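Teleoperated suturing demos — throw out the messy ones or keep them?
Posted by Roos Vanhove, 6/14/25

I drive the arms from the console for our suturing set at Medenthorpe. We have 80 demos so far and the policy we train on them does well until the thread crosses over itself, then it stalls. The view I judge each demo by is the fixed one, with the thread running between the two grippers.
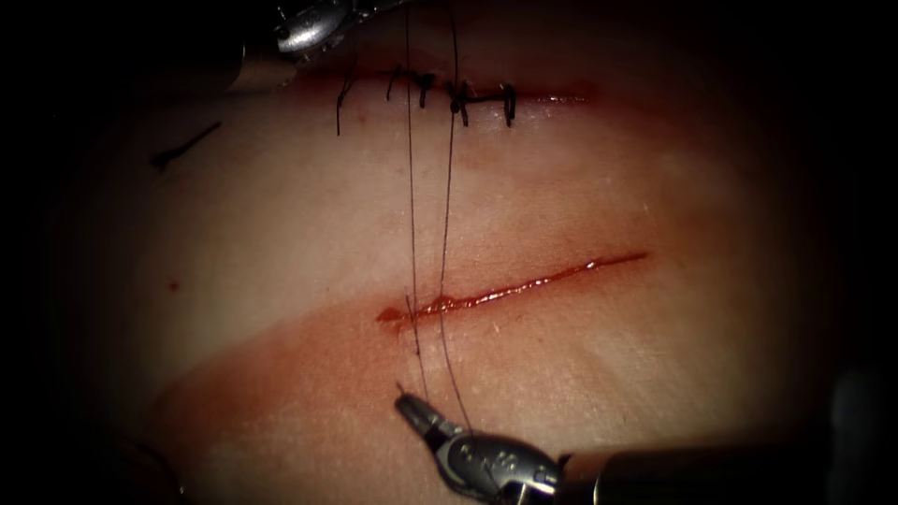

Goossens, who set up the labelling, wants only tidy demos. I'm not sure. Do you cut the untidy parts, or leave them in?

Luuk Dierckx

Leave them in, but label them. If you delete every tangle, the arms never learn what to do with one. We dropped 15 of ours in December and had to redo them.

Look through the wrist view before you decide a demo is bad. The fixed view flattens the thread and you can't tell what is lying over what.

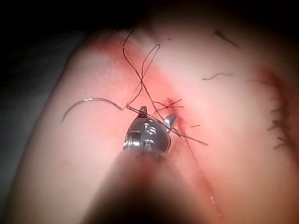 Wrist view, curved needle in the driver, thread crossing above the jaws.

I'd mark the start and end of a stretch like that and keep it as its own segment. Also, slow your hands down. Demos at 65 per cent of my normal speed gave us better labels — the grip changes are easier to find.

Flurnivo

What Luuk said. Check your second arm too. People watch the needle and forget the other hand, and the robot copies that.

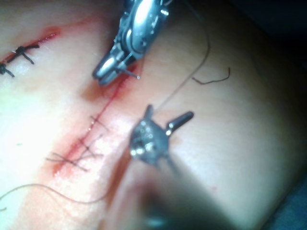
Both instruments near the incision, tied knots at upper left.

Three operators is plenty, we had 8 and every one tied differently. No idea about the labelling software, sorry.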